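Diary Letters Recipes Archive Contact

Notebook > Diary > Spring

April 6, 2021
By the author of this diary

I woke before the alarm again and lay listening to the rain on the roof of the shed. In my first years in Gudgate I did not like this rain. Now I can tell by the sound if I need the big coat or the small one. Today was a small coat day.

I had decided that today I would start to learn the bread of my grandmother in a serious way. I have the recipe, but it is written in the manner of old people: flour until it is enough, water as the dough asks. When I was a child I stood next to her and did not look at her hands, I looked at the window. Now I regret it.

In the morning I walked to the shop on Pernard Street to buy rye flour. They had only the fine one. The woman there told me that the coarse one comes again in June, and I must have made a sad face, because she went to the back and found one bag with a torn corner, closed with tape. She gave it to me for half the price. I thanked her two times, in two languages, by mistake.

The starter is now 10 days old. It lives in a jar behind the radio, where it is warmer. Yesterday it smelled like apples, today more like vinegar, and I do not know which one is correct. I wrote both smells on the paper which I keep under the jar.

I mixed 408 grams of the rye with the same amount of water, as I had calculated from her cup. I still have her cup. It is enamel, with a blue line, and the handle has lost its color where her thumb was. I weighed the water in it again and again last week until I trusted the number. Then salt, then caraway, which I crushed with the bottom of a glass. The dough was more like mud than dough. I remember that hers was also like this, and that she wet her hands before she touched it, so I wetted mine.

While it was resting I did the ordinary things. I answered the letter from the Vandeo office about the heating, and I hope my answer was polite enough. I changed the beds and read one chapter of the book about Cheon, the one with the long descriptions of the river. I am reading it slowly and with a dictionary. I had to look up "silt" and then I met it again on the next page, and this made me happy.

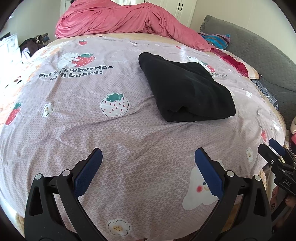
How long should a rye dough like my grandmother's rest before it goes in the oven? Mine had four hours in the tin, until small holes opened on the surface, and I think it needed one hour more.

The bread came out at six in the evening. The weight was 784 grams. It has a dark crust and in the middle it is still sticky, so I will wait until tomorrow to cut the rest. I could not wait for the first slice, of course. I ate it with butter, standing up. The taste is close to hers but there is too much sour, and something is missing that I cannot name. It could be the oven. She had a wood oven and I have an electric one, which is hotter on the left side.

For the next time: less water, more caraway, turn the tin after half an hour. Also buy baking paper, I used the last piece.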